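The cell that wouldn't keep its fingers straight

Keeping a cup-sorting arm alive in the back half of a rented unit takes cable ties, a hex key set and a fair bit of patience

Half past six in the morning and Fatima Shezi is already under the bench. One boot sticking out. A torch rolls past it and she says a word we won't print.

The cell is called Pranen, after nothing in particular. One arm, a two-finger gripper, a camera at the wrist, a counter full of plastic cups. It sorts them, stands them up, nests them, over and over, and it has been doing this at Grultlow since August. The sorting is the easy bit to explain. The part I came for is everything that goes on before the first cup moves.

"You want the logbook," Shezi says, coming up for air. "It's all in there. Mostly in Dong-hyun's writing, so good luck."

897 entries

Dong-hyun Seok built the wrist. He also rebuilt it, twice, and keeps the log in a red ledger with the spine taped. There are 897 entries. Some run half a page, with sketches. Plenty just say "zip tie" and a time.

Cables are the big one. An arm like this turns its wrist far more than you'd guess, and anything running along the outside gets bent at the same spot every time. The first harness was thin flat cable, neat as you like, and it lasted until the 1,807th cycle. Intermittent fault, which is the worst sort. Camera drops out, comes back, drops out again only when the wrist is rolled hard left. Seok spent two days blaming the software.

Now everything outside the housing is in ribbed conduit with slack left in it. It looks messy. Visitors keep asking if it's finished.

"Slack is the whole trick," he says. "Too tight and it pulls the plug. Too loose and it grabs a cup on the way past." So how much is right? He holds up a hand, thumb and little finger stretched out. That's the spec.

The morning check

Shezi does it the same way each day, coffee in the other hand. Power off at the wall first, and the key in her pocket. She wiggles each connector. Looks at the ties. Runs a thumbnail down both fingers, feeling for burrs or a lean. A bent finger still closes, that's the trouble with it – it just closes a hair off centre and squirts the cup sideways.

Then bolts. The bracket over the actuator is printed plastic and it creeps, so the screws holding it are never quite as tight as they were yesterday. A quarter turn, no more. There is a paint pen line across every head, so a screw that has moved shows up straight away. In theory. The paint wears off too, and thats another job on the list.

After that the bracket gets a wipe and the power goes back on. Arm homes itself with a noise like a stapler. Fingers open, close, open. She writes down the gap.

Every 3,000 cycles the fingers come off altogether, whether they need to or not. New pair on, old pair in a biscuit tin marked RETAMARD, which was the project before this one and seems to have left behind mainly tins.

Setting the reach

By mid-morning they're onto the fiddly bit. New fingers mean a new tip position, and the arm has to be taught where its own hands end. Seok drives it by pendant, slow, down to the cups on the marbled counter. One finger goes into the mouth of an amber cup while its partner stays out by a clear one lying on its side.
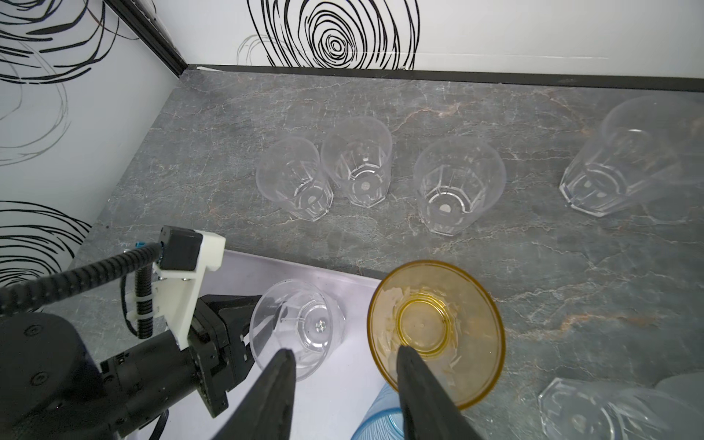 What goes wrong

Clear cups, mainly. The camera sees the counter through the walls and the software gets a bit lost about where the cup stops. The coloured ones are a doddle by comparison. Seok would happily bin the clear ones but the customer, Kleinschmidt, wants clear, so clear it is.

Static is another. So is anything sticky or flaky that comes off a cup and ends up on a finger. Grip goes from fine to hopeless in an afternoon, and the numbers on screen look perfect the whole time. They wipe the tips at lunch now. It went in the log in capitals.

And the reach drifts. Only a little, and only once things warm up, so the setting done cold at seven is not quite the setting you want at two. Shezi runs 100 test picks after lunch and nudges the offset if she has to. Most days she has to.

Today's run stops at pick 62. Silence, then the stapler noise, then Shezi reaching for the key in her pocket while Seok opens the ledger and looks at the clock. Ten past two. He writes "zip tie".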